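February 2020
By Achilleas Economou

I was twenty minutes late to meet Polyxeni Panagiotou and she had already ordered for both of us. "You looked like a cheese pie person in your emails," she told me, and pushed the plate over. I am a cheese pie person, so we got along fine from there.

Polyxeni translates cookbooks. Old ones mostly, the kind your grandmother kept in a drawer with the rubber bands, and she has been at it long enough that her name now goes on the title page (in small type, but it's there!). Her latest is a big one, 589 recipes from the village of Clirnis and the hills behind it, put out by a little press called Adico. I wanted to know how a person even starts on a job like that.

"At the back," she said. "I always start with the desserts. If I can't get through the desserts I give the money back."

Has she ever given the money back?

"Once. It was all jellied fruit."

The Clirnis book was written by a schoolteacher who never used a measuring cup in her life. Flour is given in handfuls and oil in coffee cups. One bread tells you to knead "until the priest goes by," and Polyxeni spent a week on that one. She called the parish, then the parish called a man whose mother had baked there, and the best anybody could work out was fifteen minutes, or longer on a feast day. She kept the priest and put the minutes in a footnote.

"My editor wanted him gone," she said. "I said fine, then take my name off too. So he stayed."
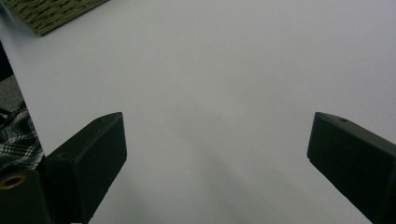 I asked about the test kitchen, picturing something shiny, and she laughed so loudly the waiter came over. The test kitchen is her own stove in the Nassar apartments, third floor, and one of the burners only does high. She cooked 34 of the recipes herself and handed out the rest to cousins and neighbors, who were supposed to write notes. Some did. One cousin sent back a page that just said "good" with a grease spot on it.

"That's a very useful page," Polyxeni told me. "She hates everything."

We got onto money, as you do. Adico printed 2000 copies, which is a lot for them, and she got 50 of her own to give away. They were gone by the first weekend. Her aunt took six and is selling them at church, and Polyxeni has decided not to ask for how much.

I wanted to know if she ever gets sick of food. She thought about it long enough to finish her coffee.

"I get sick of parsley," she said. "Chopped parsley, torn parsley, a little parsley. There's a day in every book when I eat toast."

She's already on the next one, a thin book of Lent dishes by the same teacher, due to the press in June. It has no meat, no butter and a lot of octopus. The priest turns up again on page one, she says, and this time he's carrying a bucket of snails. She has already called the parish.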